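Estíbaliz Toledo would like everyone to stop saying her band recorded its new album in a barn. There was a barn, she concedes, and Prukent spent one Sunday in it. They got a drum sound they hated and drove home.

"The press sheet says barn in the first line," she says. "I've asked them to take it out. It makes it sound like we went out there and found ourselves."

The record is called Movereck, and it's the third from the trio, after a debut that sold mostly at shows and a second album that a fair number of people pretended to like. It has 10 songs and runs a little under 40 minutes. The sheet also calls it "a bold reinvention." I've played it a good deal over the past two weeks and I'm not convinced. The guitars are cleaner, the singing is louder, and there's a synthesizer on the first single that sounds as if it wandered in from another band's session. Otherwise it's Prukent: short songs, odd endings, a rhythm section that plays a hair behind where you want it.

When I put this to Toledo, she doesn't argue. "Reinvention is a word for people who have to sell the third one," she says. "We wrote songs. Some of them came out faster." 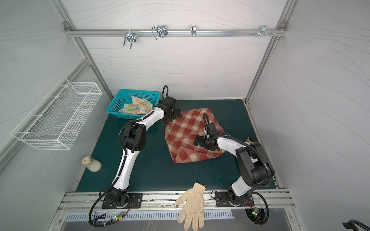 Yoga Manurung, who plays bass and did most of the mixing, is more willing to defend the idea. He says the band threw away 17 demos before settling on a direction, and that the direction was his.

"I wanted to hear the words for once," he says. "On the last record you couldn't make out a single verse. Estíbaliz liked that. I thought it was hiding."

"It was hiding," Toledo says. "I'm good at it."

The words turn out to be a mixed blessing. "Sitompul," the long one that closes side one, has a second verse as good as anything she has written, a plain account of a phone call that neither person wants to end. Two songs later we get a chorus that rhymes "fire" with "desire" and does it four times. I ask whether that was a joke. Manurung looks at Toledo. Toledo looks at her coffee.

"It started as one," she says.

Their label, Natum, has put more money behind this album than the last two put together, or so Manurung has been told. Neither of them can say where it went. There's a video, which Toledo hasn't watched to the end. There's a colored vinyl edition with a bonus track that both of them think should have stayed on a hard drive. And there's a tour in August, six of whose dates are in rooms bigger than any the band has headlined before. 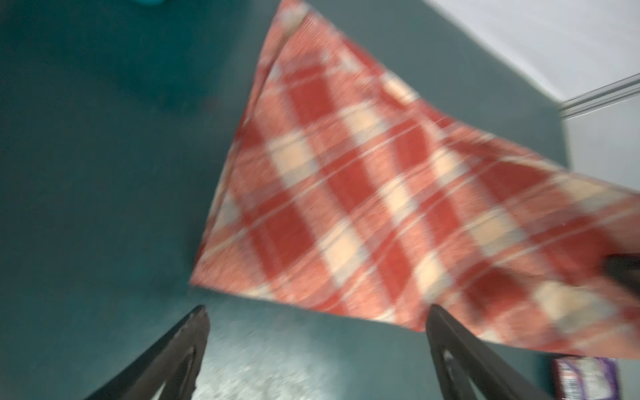

I ask if they can fill those rooms. Manurung gives the answer you'd expect, about momentum and how the single has been doing. Toledo waits until he has finished.

"I don't know," she says. "I've seen the streaming numbers and I don't know who those people are. They might be asleep. It might be on in a dentist's office. You can't tell from a number if somebody is going to leave the house."

She's also doubtful about the live show itself, which for the first time involves a click track. The synthesizer parts need it. At rehearsal last week the drummer took his headphones off halfway through the set and finished without them, and the two of them still disagree about whether it was better.

"It was much better," Toledo says.

"The keyboards were in the wrong place for three songs," says Manurung.

"Yes. And it was better."

They go back and forth like this for some time, and I start to think the argument is more interesting than the album, which too often sounds as if one of them had won it. The best moments on Movereck are the ones where they clearly hadn't settled anything, like the ending of "Sitompul," where the bass drops out early and the guitar keeps going anyway. Manurung says that was a mistake he wanted to fix. Toledo says she hid the file.

They have rehearsal at 6, and Manurung is already putting his coat on. I ask Toledo if the click track is staying.

"Ask the drummer," she says.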